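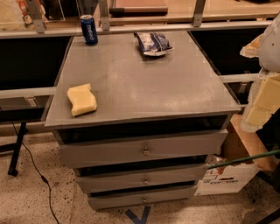 I finished the first 600 episodes for Ludix this week, so I'm writing down how it went while I still remember. Ludix is my name for the small policy I've been training since July. It gets camera images and arm positions and has to learn from those what to do next. I drive the arm, it records, and later the model tries to copy me.

The task set is short. Pick up the sponge, move the can, open a drawer, close a drawer, put the snack bag somewhere else. Each one gets its own text instruction. I keep the drawers a little open at the start for some tasks and shut for others, and I write down which.

Of the 600, I threw out 59. Most of those were me hesitating in the air over the cabinet. The model copies that very well — it will hover for 18 seconds and then do nothing.
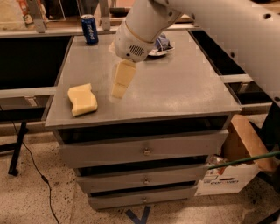
Sponges are harder to teach than cans. A can goes in the gripper one way or it falls over. A sponge bends, and I can grab it by an end or across the middle and both count as a success. In the early batches I mixed the two grips without thinking, and the policy went for a spot in between. Now I choose one grip per batch and stay with it.

I also started moving things between episodes, after reading the Guvetby notes. I had been putting everything back in the same place out of habit. Five minutes of looking at the start images side by side was enough to see it.

Next is the Zudotwood format converter, which still drops the last step of every episode. I'll post the fix when I have one.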